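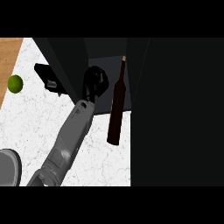 Speaker notes – open day, afternoon session
Talk: What the simulator does before the arm does anything
Slot: 20 minutes including questions. Room holds two tour groups.

Opening

Welcome to the Okier site. Toilets and fire exits are on the back of the visitor sheet, so do not spend time on them.

Say what the group has come from. They will have walked through the Bromska hall and seen the two-arm station behind the glass. They will expect this talk to be about that station. It is about the software kitchen that runs alongside it.

Ask for a show of hands: who has used any kind of simulator, driving games included. Most will. Move on whatever the answer.

Slide 1 – The kitchen

Leave this one up while people sit down. It is a rendered kitchen with a marble counter, a wine bottle, a lime and one arm with its gripper near the bottle. Part of the second arm shows in the lower left corner.

Point to make: everything on the counter has a mass, a friction value and a collision shape. The visual model and the collision model are separate files. The visual model is for people and for the vision software. The collision model is what the gripper can touch.

If asked about image quality: we render at the quality the vision software needs and no higher. Lighting is kept plain in the base version and varied later.

Slide 2 – Why a bottle

A bottle is a useful test object. The neck is narrow, the body is wide, and the center of mass depends on how full it is. A grasp on the neck and a grasp on the body need different finger openings and different approach angles. A small push high up can tip it.

Do not go into contact solvers here. The morning group lost ten minutes to that question. Offer to take it at the bench.

Slide 3 – Numbers

The Mamani task set has 910 starting layouts. Each layout fixes where the objects stand and where both arms begin. We ran 1,411 attempts on the current controller for this open day, so some layouts were run more than once. Say that before somebody does the division.

An attempt is stopped at 300 control steps whether or not the task is finished. An attempt that reaches the limit is scored as a failure, even when the object is in the gripper at that point.

Pause here. Someone usually asks for the success rate. Answer: it varies a great deal between tasks, and one combined rate would be misleading. The per-task table is on the handout, second page.

Slide 4 – What carries over

Carries over well: reach, joint limits, arm-to-arm clearance, order of operations.

Carries over with work: camera placement, grasp angle, approach speed.

Carries over badly: anything soft, anything sticky, cables. The simulator treats the counter as perfectly rigid and perfectly level. The real bench in the Bromska hall is neither, and we shim it twice a year.

Slide 5 – Two arms, one counter

Each arm has its own planner. A shared check compares the planned paths before either arm moves. If the paths come too close, one arm waits. Priority goes to the arm that is already holding something.

Known weakness: when both arms are empty and both want the same object, the check can hand priority back and forth. The fix is a fixed tie-break, left arm first. It is crude and it stays until the next release in November.

Live demonstration

Start the run from the prepared Nosberg terminal, left-hand screen. Do not start it from the laptop. The laptop drops to a low frame rate when the projector is attached.

1. Load the saved kitchen layout.
2. Run one attempt at normal speed and say nothing until it ends.
3. Reload, run at quarter speed, and talk over it.
4. Turn on the collision view for the last part. The rounded objects turn into blocky ones. This gets the most questions of anything in the talk.

If the attempt fails, leave it failed and run the slow version of the same layout. Visitors follow a failure more easily when they see it a second time. If the terminal locks up, use the recorded run in the backup folder and tell the group it is a recording.

Questions that came up this morning

Can a visitor drive the arm? Yes, in simulation, at the bench by the door. Three minutes each. The hardware station is closed to visitors.

Does it learn while we watch? No. The controller is frozen for the day. Data from visitor sessions is not kept.

Why a kitchen? Long reaches, deep cabinets, mixed objects. It is a harder space to plan in than a flat table – the overhead panels alone rule out many approach paths.

What does it cost to run? Refer to the front desk.

Close

Next tour leaves from the Bromska doors at 3:30. Collect the headsets. Reset the layout before the next group comes in, and put slide 1 back up.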